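# Carpet in the back room: clean it, or pull it up?

**quiltedpear**

Hi everybody, long-time reader and only an occasional poster, so please be gentle. We bought a place out in Ilodthorpe in August and have been working our way through it one room at a time, and now we've reached the back room, which has wall-to-wall carpet that I would guess is 20 years old. It might be older. The people before us left a folder with the paint names and the furnace manual and a very nice note about the lilac, but not one word on the carpet.

I go back and forth on it daily. It doesn't have any big stains that I can find, and on a cold morning it's the nicest room in the house to walk into in your socks. But it smells a little dusty when the heat comes on, it's flat along the path from the door to the window, and a bookcase that used to stand by the closet left four deep dents that I keep stepping in.

I had a person out from Debnath (the flooring store by the feed mill, for anybody local) and the quote for new carpet and pad came to nearly $785, with haul-away. I don't think that's unfair, but it's the same money I had put aside for the bathroom fan and a decent mattress. So I guess my question is whether a good deep cleaning can buy us a few more years, or whether I'm throwing rental money at something that ought to go to the dump.

We use the room as a workroom, mostly, with a long table and a lot of sitting on the floor.

**marmalade_stairs**

Welcome to the back room stage! We lived in ours for ages before we did a thing to it, and I have no regrets.

I'd clean it first. Vacuum slowly, and I mean really slowly, two passes in each direction with the edge tool along the baseboards, and do that on a couple of different days before you put any water on it. You will be amazed and slightly ashamed at what comes out. Then rent an extractor and use about half the soap they tell you to. The crunchy feeling people complain about after a rental is leftover soap nearly every time, and it grabs dirt like flypaper, so the carpet looks great for a week and then worse than it did before.

For the dents, lay an ice cube in each one, let it melt overnight, blot, and work the fibers up with the edge of a spoon. It's an old trick and it does work, though maybe not on something that has been squashed for 20 years.

**oldhousegus**

I'm going to be the grump. Carpet that age is holding two decades of somebody else's dust, and no rental machine gets down into the pad. Pull a corner in the closet and look. If the pad crumbles between your fingers like stale cake, you have your answer, and you've only spent five minutes getting it.

Also, in a house out that way there's a fair chance of fir boards underneath. I pulled up three rooms' worth at my place and would do it again tomorrow.

**marmalade_stairs**

@oldhousegus There's a fair chance of plywood and paint drips, too! I pulled up my hallway on exactly that advice and found particle board with a footprint-shaped glue stain in it, and then I had to buy new carpet in a hurry in the worst possible month for it.

**oldhousegus**

Which is why I said the closet. You can tuck a closet corner right back down on the tack strip and never know it was lifted. Wear gloves, the strips bite.

**tinroofmama**

Can I come down in the middle? We have carpet in the playroom that is probably the same vintage as yours, and what saved it was changing how we use it. Shoes come off at the door, there's a washable runner over the path where everybody walks, and I vacuum it twice a week with the beater bar set one notch higher than I used to. It isn't beautiful, but the kids lie on it all day long and I've stopped thinking about it, which after the kitchen we had last year is all I ask of a floor.

About the smell when the heat comes on — please check your floor vents before you blame the carpet. Lift the registers out, wash them in the tub, and run the vacuum hose down as far as it will go. I got a doll shoe, a good deal of gray felt and what I believe was once a cracker.

**quiltedpear**

You are all so kind, and I've now read this thread out loud over supper, so please know you have an audience.

I did the closet corner this afternoon. @oldhousegus, the pad does not crumble! It's thin, and it has gone a bit stiff, but it holds together when I pinch it. Underneath is plywood, with a big lumber stamp on it and a splash of old primer, so there goes my dream of fir. I tucked it all back down and only bit myself on the tack strip once.

The vents were a real eye-opener. I won't go into it. The dusty smell is a lot less already, and I feel a bit silly for having blamed the carpet in front of the Debnath man.

**oldhousegus**

Well, shoot. Plywood changes my vote a little. I'd still rather see it gone, but I wouldn't pull a carpet with sound pad just to stare at primer.

**lowtidelinens**

Popping in as somebody who used to clean rentals for a living. Marmalade is right about the soap and I would go further: do a plain water pass first, then a weak soap pass, then plain water again until what comes up in the tank looks like weak tea instead of gravy. I like the Gitisus machine if your hardware store carries it, mainly for the way the tank lifts out without slopping on your feet. It rented for $40 a day at ours last time I asked. The spotter bottle they try to sell you at the counter you can skip.

Then dry it like you mean it. Windows open if the weather lets you, two fans pointed across the floor and not down at it, and nothing goes back on the carpet until the next day. Table legs especially. Put squares of foil or wax paper under them if you can't wait, or you may end up with rust rings or wood stain that will outlive us all.

And do test a hidden spot first. Some older carpets brown at the tips when they get too wet. It's not the end of the world, but you'd want to find out inside the closet.

**tinroofmama**

Seconding the foil! I have a rust ring the size of a quarter that I've been covering with a potted fern ever since.

**pocketbatting**

Can I ask a question on somebody else's thread? Is it worth putting carpet tiles right on top of an old flat carpet? My brother-in-law swears by it, and Pritero has some with a sticky dot at the corner that's meant to be removable.

**oldhousegus**

On top of carpet, no. They walk. You'll have gaps by spring. On plywood, sure.

**lowtidelinens**

I'll disagree with that just a bit. I've seen them hold up on a very flat, glued-down office carpet with no pad. Over anything with a cushion under it, though, Gus has it right, and the corners will curl where you roll a chair.

**quiltedpear**

Checking back in, 24 December 2024, with pie in the oven and no business being on a forum.

I haven't rented the machine yet, because the hardware store closed early and then we had company, but the slow vacuuming is done. I did it on three different days like marmalade said. I emptied the canister more times than I'd care to admit, and the walking path has come up a good bit, at least to my eye. The spoon and the ice cubes did wonders for two of the dents and next to nothing for the other two, so those will be getting a plant stand.

So for now, we're keeping it.
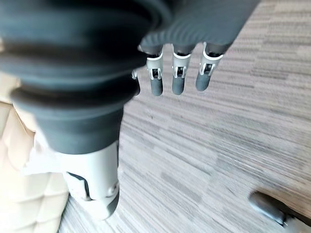
*Back room, carpet staying put for now.*

The plan is to rent the Gitisus right after the holidays, do the water, soap and water passes that lowtidelinens laid out, and then see how I feel about it with dry feet. The money stays put for the bathroom fan. If anybody has thoughts on how long to run the fans in a house that's closed up for winter, I'm all ears, as I can't see myself opening a window in this weather.

**marmalade_stairs**

Oh, I'm so pleased! Run the heat a little higher than you normally would and keep the door open so the damp has somewhere to go. I'd give it a full day and a night in winter. If you have a dehumidifier in the basement, carry it up, it's worth the trip.

**oldhousegus**

I maintain you'll be pulling it within a few years, but I've been wrong before and I ate well afterward. Keep a scrap from the closet when you do. It's handy for sliding heavy furniture across a hard floor.

**lowtidelinens**

A day and a night sounds right to me too. Put the back of your hand flat on it before you move anything back, and press. If it feels cool compared to the hall, it's still damp down in the pad, so give it longer. And go easy on the trigger with the machine! Most folks soak it on the first pass and spend the rest of the day chasing the water back out.

**pocketbatting**

Thanks for letting me butt in earlier. I told my brother-in-law about the tiles walking and he says his haven't moved, but he also has a couch on them.

**tinroofmama**

Enjoy the pie, quiltedpear. Come back and tell us what color the water was.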